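Emstead Tea Box, Hinged Lid with Window

In stock. Ships from our Bumar workshop.

I get asked about this one more than anything else I sell, so let me tell you what I like about it and what I'd warn you about before you order. I started making the Emstead because my own tea was living in five torn cardboard boxes on top of the fridge, and I was sick of them sliding off every time I opened the door! The first one went to my sister (she still has it). The one on my counter has been in use since November and gets opened more times a day than I'd like to admit.

The sides are light brown wood with an oil finish, and the word TEA is engraved on the front in nicely spaced capitals. I don't do other words on this size, sorry — the Kesus bread bin is the one to get if you want your name on something.
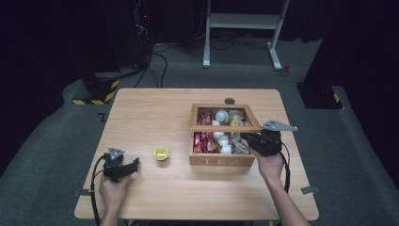
Filling it is the fun part. The compartments hold 80 regular tea bags if you stand them up and don't squash them, but you really don't have to keep it to tea. I like red packets standing upright on the left, little white cups in the middle, and the right side for a mix of wrapped things in white, silver and yellow. You can see what's running low through the glass window in the lid. Half a lime next to the box is very much my kind of tea break, by the way. Squeeze it into plain black tea with a bit of honey and thank me later.

A few things people write to me about. The lid isn't airtight, so loose leaf should go in a tin first. Very long herbal sachets (the kind with the pointy tops) may need to lie flat. And please don't put the box in the sink — a barely damp cloth is plenty, and I rub in a little Prokopenko wood oil when the sides start to look dull.

Price: $18
Spare divider set: $6
Gift wrap: free, just leave a note at checkout

I made some 300 of these last year and there are 18 left from the current batch. The next lot should be ready in the spring, and I'll put the waiting list up on this page when these are gone.

Page updated 2020-02-04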